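Mokenlow 2, Drandeteck 2. I've had a night to calm down and would like it known that I haven't.

Two up at the break, away, in front of 3000 people who'd gone very quiet. I texted my brother "this is ours." He has screenshotted it. He has had it printed.

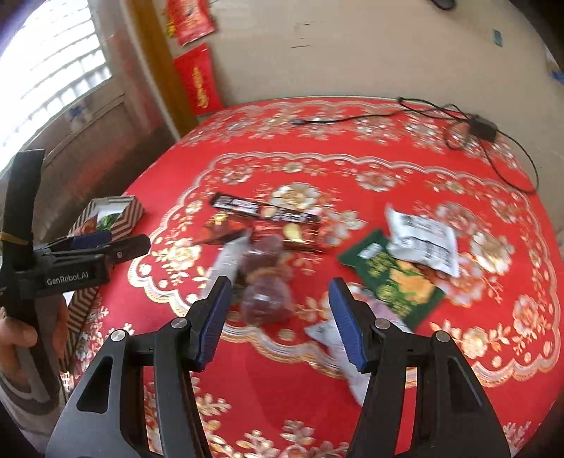

Red tablecloth, two grippers.

Credit to Bianca Ciobanu, who was the best player on the field until the 74th minute, when Coach took her off to "protect the lead." We then protected it for nearly four minutes.

First goal against: a corner. We have now let in a goal from a corner in every game this season, so at least the training is paying off.

Second goal: Rolley tries to head it back to Roman. Roman has come out to punch it. They both got there, which was the problem.

To be fair to Roman, he did make one great save before that, low to his left, and then threw the ball straight out to their winger. Who missed. I aged.

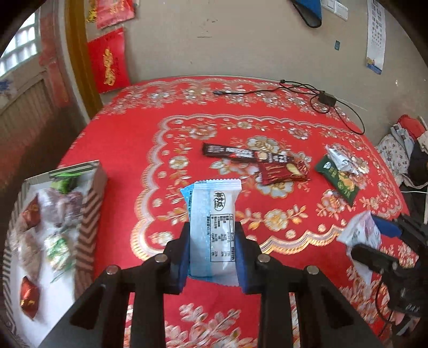

Anyway, a point is a point, and we're still off the bottom on goal difference. Coach told the local radio it was "a real sign of character." I agree, I just wouldn't have said whose.

Next home game is the first one in October. My season ticket is up for grabs if anyone wants it. No? Fine, see you all there, same seat, same coat.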